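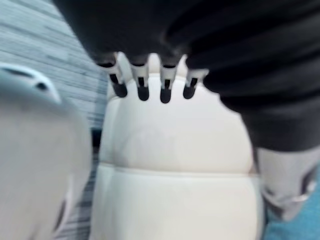 C'est quoi, une vente aux enchères sur Internet ?

Tu as peut-être déjà vu un adulte attendre devant son écran, le doigt prêt à cliquer, en surveillant une minuterie. Il participait sans doute à une vente aux enchères en ligne. On va voir comment cela marche, qui gagne de l'argent et pourquoi ces sites s'installent parfois dans de nouveaux pays.

Un prix qui monte

Dans un magasin, le prix est écrit sur l'étiquette. Tu le paies ou tu reposes l'objet. Dans une vente aux enchères, le prix change. Le vendeur choisit un prix de départ, souvent bas, et les acheteurs proposent chacun leur tour un peu plus. Une proposition s'appelle une enchère. À la fin du temps prévu, l'objet va à la personne qui a proposé la plus grosse somme.

Prenons un jeu de société mis en vente à 3 euros sur le site Tivine. Une première personne propose 3 euros. Une deuxième propose 4 euros, une troisième 5 euros. Si plus personne ne propose davantage avant la fin, la troisième personne achète le jeu et le paie 5 euros. Les deux autres ne paient rien.

Autrefois, il fallait se trouver dans la même salle. Une personne annonçait les prix à voix haute et donnait un coup de marteau pour terminer la vente. Ces salles existent toujours. Sur Internet, c'est un programme qui note les enchères et qui arrête la vente à l'heure dite, par exemple à 18 h 30.
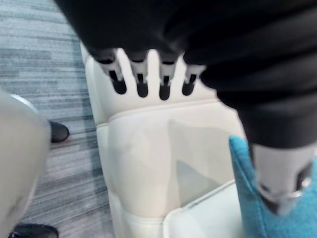
Rédaction jeunesse — Service Économie et numérique

Comment le site gagne-t-il de l'argent ?

Le site ne possède pas les objets. Il met en relation des gens qui vendent et des gens qui achètent. On dit que c'est une place de marché, comme la place d'un village où chacun installe son étal.

Pour payer ses employés et ses ordinateurs, le site garde une petite part de chaque vente. Cette part s'appelle une commission. Sur Tivine, elle est de 5 %. Quand un vélo est vendu 70 euros, le vendeur reçoit 66,50 euros et le site garde 3,50 euros. Cela paraît peu, mais les ventes sont nombreuses : Tivine en a compté 1 568 en octobre, seulement pour les jouets.

Certains sites font aussi payer la publicité. Le site Nastance, lui, demande une petite somme aux vendeurs qui veulent que leur annonce apparaisse en haut de la page.

Pourquoi ouvrir un bureau dans un autre pays ?

Un site Internet peut se consulter de presque partout. On pourrait donc croire qu'il n'a pas besoin de bureau ailleurs. Pourtant, quand une entreprise veut beaucoup de clients dans un pays, elle y installe souvent une équipe.

Il y a d'abord la langue. Il faut traduire les pages et répondre aux questions des clients. Il y a aussi la monnaie et les habitudes : dans certains pays, on paie surtout par carte, dans d'autres on préfère payer au moment où le colis arrive. Et puis chaque pays a ses lois, sur les impôts, sur les objets interdits à la vente, sur ce que le client a le droit de renvoyer.

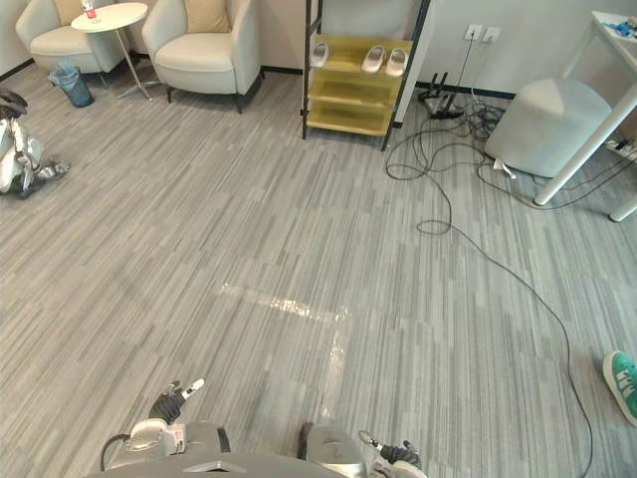 L'entreprise cherche ensuite quelqu'un pour diriger cette équipe. Elle choisit souvent une personne qui a déjà travaillé dans une autre société du même pays et qui connaît bien les entreprises de livraison et les banques. Tivine travaille par exemple avec le transporteur Hourani, qui livre aussi dans les villages de montagne.

Et si l'objet n'arrive jamais ?

C'est le grand souci de l'achat à distance. L'acheteur ne voit pas l'objet, et le vendeur ne voit pas l'acheteur. Les sites ont donc des règles. L'argent peut être gardé par un service de paiement, comme Skinerura, jusqu'à l'arrivée du colis. Si le colis se perd, l'acheteur peut demander à être remboursé.

Après la vente, l'acheteur donne aussi une note au vendeur. Un vendeur mal noté trouve moins d'acheteurs. Les notes ne disent pas tout — il en existe de fausses — et il vaut mieux lire aussi les commentaires.

Peux-tu participer ?

Pas tout seul. Il faut être majeur pour ouvrir un compte sur Tivine. Si tu veux vendre tes anciens jouets, parles-en à un parent, qui pourra créer l'annonce avec toi. N'écris jamais ton adresse ni le nom de ton école dans une annonce.

Les mots à retenir

Enchère : somme proposée par un acheteur.
Commission : part de la vente gardée par le site.
Place de marché : site où se rencontrent vendeurs et acheteurs.
Prix de départ : somme la plus basse acceptée au début de la vente.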